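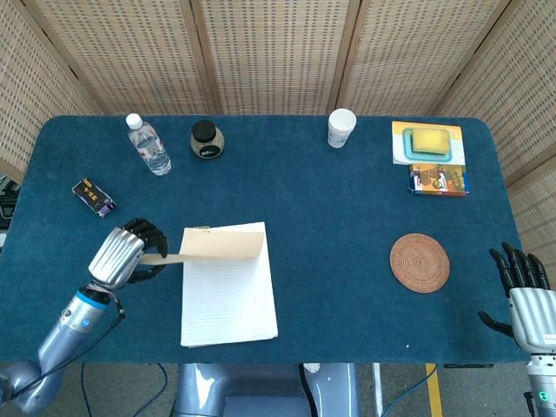

I have bought a lot of notebooks in my life and finished maybe a fifth of them. The handsome ones do the worst. There's a leather-look thing from Olley in my desk drawer with two pages used, both of them a list of what I planned to write in it. Meanwhile I go through cheap top-bound pads like paper towels, and I've come around to thinking the cheap top-bound pad is the best writing tool a regular person can own.

I mean the kind with a plain cardboard cover, tan if you're lucky, that folds up and over the top. Lined white paper, glue or a strip of tape up there holding the whole business together. You flip the cover back and you're in! No ribbon, no elastic, no inspirational quote inside the front.

A book-style notebook always has a bad side. If you're right-handed it's the left page, where your wrist falls off the cliff at the edge, and if you're left-handed (my sister is, and she has opinions) you spend your school years with the binding digging into your arm. A pad that opens at the top doesn't care which hand you use. It also takes up exactly its own width on the table, so there's room next to it for a water bottle, a plate, your elbows, whatever.

The cover matters more than people think, too. I know plenty of folks rip it off on day one. My old boss Nomvula Gumede did, every time, one clean yank and into the recycling, and then she'd carry the naked pad around in her tote until the first 11 sheets looked like lettuce. I'm a folder-backer. Tuck it behind and you've got a bit of extra stiffness for writing on your knee, and when the meeting's over you flip it forward and the guy across from you can't read that you wrote "WHY" and underlined it.

And you do want something stiff under you if your table is soft. We had one of those fabric-topped tables at the library where I used to run a writing group, and I loved how quiet it was, no clacking pens, no squeaky cups, but a single loose sheet on that stuff was hopeless. Your pen went right through on the periods. A nice fat pad fixed it. By the end of March, when everybody was down to the last few pages, you could hear the little pops and the swearing start up again.

People will tell me about tablets now. I've tried the Ebihara one, the writing felt lovely, and I stopped charging it inside of a month. I also kept notes on my phone for years. Last time I checked there were 1,933 of them, and I couldn't tell you what's in any except the one with the shed combination. Paper runs out, and I count that in its favor. When I hit the cardboard at the back I have to sit down with the whole pad and decide what's worth copying over, and it's usually 7 or so lines, and the rest goes in the bin without a funeral.

My one complaint is the glue. Some pads (Dellum's, I'm looking at you) start shedding pages the second you bend the cover back past flat, and then you're holding a deck of cards. The Urnura ones hold up better, and they have a gray-blue line light enough to ignore when I want to draw a box around something. I'd pay a dollar more for that line. Please don't tell them.

So if someone you love says they want to start writing, skip the embossed journal. Get them three ugly pads and a pen that works, and leave one in the kitchen.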